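Nekau's new recycling plan asks a lot and explains little

Nekau residents will be asked to sort their household waste into separate bins starting in February, under a plan the town council passed last month with hardly any debate. The single blue cart that most homes use now will be phased out. In its place comes a set of smaller containers, a new pickup schedule and a monthly charge of $7 per home.

The council says the change will raise the share of waste that gets recycled from 35 percent to 44 percent. It has not said how it arrived at the second number. A request for the study behind it brought a two-page summary from Cozma, the hauling company that will run the service. The summary has no sources in it, and the one chart does not say which towns were measured or for how long.

Cozma already holds the contract for regular trash. It was the only bidder on the recycling contract too. The town posted the notice over the holidays and closed it before the schools reopened, and a spokesperson for the council said the timing "met every legal requirement." That may be so. It still left Nekau with one price to look at and nothing to compare it with.

The case for sorting at home is not a silly one. Glass that breaks in a mixed cart gets into the paper and spoils it, and a spoiled load can end up in the landfill. Clean metal brings a better price than mixed material. But those gains depend on what happens after the truck leaves the curb, and on that point the plan is thin. Cozma's trucks will carry the sorted material to a transfer yard in Manedar. The company would not say whether the yard has room to keep the materials apart once they get there, only that it is "being upgraded." No date was given for the upgrade.

Anyone with a long memory will recall Etum, the drop-off program the town ran behind the old fire station. It had separate containers for glass and metal, and it closed after two winters. The council has never released a full account of what it cost or where the material went. When the subject came up at the last meeting, the chair moved on to parking.

Then there is the matter of who does the work. The plan assumes that people will rinse, sort and store their waste for up to two weeks between pickups. In a house with a garage that is a small bother. In the apartment blocks on the east side, where kitchens are narrow and the trash room is shared, it is a bigger one. The plan gives apartment buildings one paragraph. It says landlords will "work with the hauler on a suitable setup," and leaves it there.

Fines are also in the plan, although the council's mailer leaves them out. After two warnings, a home with the wrong items in a container can be charged $40. Drivers will decide what counts as wrong. There is an appeal form, but the office that will handle appeals does not yet have a staff member assigned to it.

Council members point out that the charge can be reviewed after a year. It can be. The contract with Cozma runs for much longer than that, and the early exit fee is blacked out in the copy the town gave out. If the recycling rate fails to move, homes will go on paying while the lawyers read the fine print.

A second public session is planned before the rollout, at 6 p.m. in the library's meeting room. Written questions can be left at the town clerk's desk until noon that day. The council has not promised to answer them in writing.

Gray fabric bins set side by side for sorting.
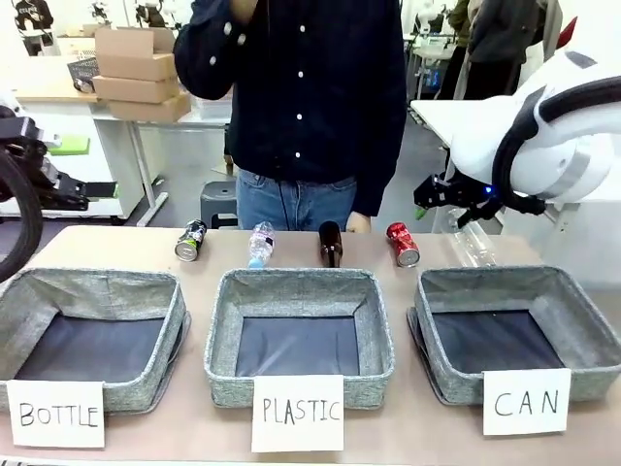
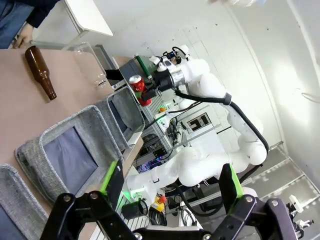
Ottmar Haberkorn wrote in to say that he would gladly pay the monthly charge if the town published, every month, the weight of what was sold and the weight of what was buried. He has asked the clerk for those numbers for the current service and was told that the hauler keeps them.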